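Prerkavbridge Neighborhood Energy Group

Search minutes, notices and forms
Search
All years Any category

This site uses cookies to remember your settings. Accept Manage choices

Minutes of the November meeting

Held Thursday in the upstairs room at the library, 6:30 p.m.

Present: Letay Workneh (chair), Kedir Gidey, Shewit Tesfamariam, Natnael Assefa (minutes), Stelios Raptis (from item 3). Nine residents also attended.

Apologies: none received.

1. Minutes of the last meeting

Approved with one correction. Under item 5, "Worku Street" should read "Worku Road."

2. Matters arising

Kedir has still not had a reply from the county about tree trimming along the feeder line behind the school. He will write again and copy the town clerk. If there is no answer before the next meeting, Letay will raise it at the town council's public comment period.

The loan agreement for the portable power stations has been signed. Two are kept at the library and one at the fire station. Shewit holds the sign-out sheet.

3. Time-of-use rates

Stelios Raptis joined the meeting and spoke about the optional evening rate offered by Tratero, the town's power supplier. The higher price applies from 4 p.m. to 9 p.m. on weekdays. Households that can move laundry, dishwashing and car charging outside those hours will generally pay less. Households with electric heat and someone home all day may pay more.

A resident asked if people can switch back. Stelios said yes, once in a 12-month period, by phone or in writing. Another resident said the bill insert did not mention this. Stelios agreed that it did not.

Shewit asked how many homes in the group's area had signed up. Stelios gave the figure as 137 out of 908. Kedir said that was lower than he expected, and asked for a breakdown by street. Stelios does not have one and doubts the supplier would release it.

Letay said the group should not tell people which rate to choose. It could help them read their own bills. Agreed to hold a bill-reading table at the library on a Saturday morning after the holidays. Residents will be asked to bring their last three bills.

Action: Shewit to book the table. Stelios to write a one-page explanation of the rate.

4. Summer alert trial

Natnael reported on the text alert trial run over the summer with the Clekus messaging service. Messages went out on four hot afternoons, asking people to set cooling a few degrees higher and put off running large appliances until after 9 p.m.

The trial was limited to 100 phone numbers and the list filled up within a week. Replies were mostly friendly. Two people asked to be taken off. One complained that a message came at 3:50 p.m. for a 4 p.m. start, too late for her to do anything from work.

There was a discussion about whether the alerts had made any difference. Natnael said there was no way to tell from the information the group has – the supplier only publishes totals for the whole substation, and the trial was too small to show up. Kedir thought it was worth repeating anyway, if only so that people know who to listen to in a real shortage. A resident disagreed and said too many texts would lead to people ignoring them all.

Agreed to run the trial again next summer with up to 200 numbers, no more than six messages for the season, and at least three hours' notice where possible.

Action: Natnael to get a price from Clekus for the larger list.

5. Cooling and warming room

Letay has the draft agreement with the library for use of the upstairs room during outages. The library wants the room closed by 10 p.m. and wants two adults from the group present whenever it is open. The meeting had no objection to either point.

Kedir asked about people who need power overnight for medical equipment. Letay said the room is not meant for that and those residents should be on the supplier's medical list and have their own plan with their doctor. Shewit said some of them do not know the list exists. Agreed to put the form in the winter flyer.

Action: Letay to return the draft with the group's comments. Shewit to add the form to the flyer.

6. Drafts and weatherstripping

Kedir has ordered foam tape and door sweeps for the winter kits. Kits will go first to residents who put their names down last year and did not get one. He asked for help measuring doors on Worku Road, where several of the older houses have odd sizes. Two residents offered.
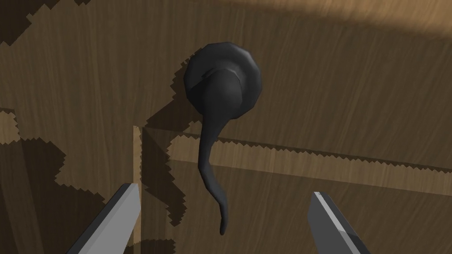

Item 6: lever door handle, dark gray.

There was a short discussion about window film. Shewit said it peeled off in her kitchen by January. A resident said it depends on how well the frame is cleaned first. Left to Kedir to decide if any should be ordered.

Action: Kedir to arrange measuring and report on numbers.

7. Any other business

A resident asked why the streetlights on the hill were on all day last week. Natnael will report it to public works.

Letay reminded everyone that the library has asked for chairs to be stacked along the back wall, not by the stairs.

Stelios asked if future meetings could start at 7 p.m. No decision – to go on the next agenda.

8. Next meeting

There will be no meeting next month. The date of the following one will be posted on the library notice board.

Meeting closed at 8:10 p.m.

Related items
Winter kit request form
How to report an outage
Text alert trial: notes for residents
Minutes of the October meeting
Power station loan rules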